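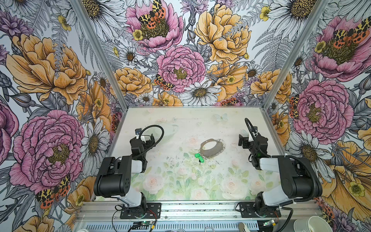

How long should wallpaper paste soak in before you hang the paper?
Five minutes for most medium papers, and whatever the label says if the label disagrees with me.

Guides > Walls > Hanging patterned paper

Print this page | E-mail to a friend

Start by measuring the drop, which is the height of your wall. Add 5 cm top and bottom for trimming. Then find the pattern repeat on the label and sulk, as a big floral can waste a third of every roll.

Draw a plumb line near the middle of the main wall. Do not trust the corner. Corners in British houses were built by optimists, and mine in Lollgate leans like a man waiting for a bus.

Paste the first length, fold it paste to paste and leave it alone. Now make tea.

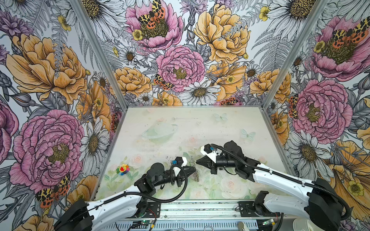 Unfold the top half and slide it up to the line, leaving the spare at the ceiling. Brush from the centre outwards, then let the lower half down. Small bubbles usually dry flat — large ones want the strip peeled back and brushed again.

Match the second strip at eye level first. If the pattern drifts a little by the skirting board, put a chair there. Oriana Mansilla taught me this and has 16 chairs.

Trim with a new blade. An old one tears wet paper, generally across the best flower.

Wipe paste off the seams with a damp sponge before it dries, and keep one offcut for repairs.

Contact Hanyu Liang | © Jekix Home Guides | Back to top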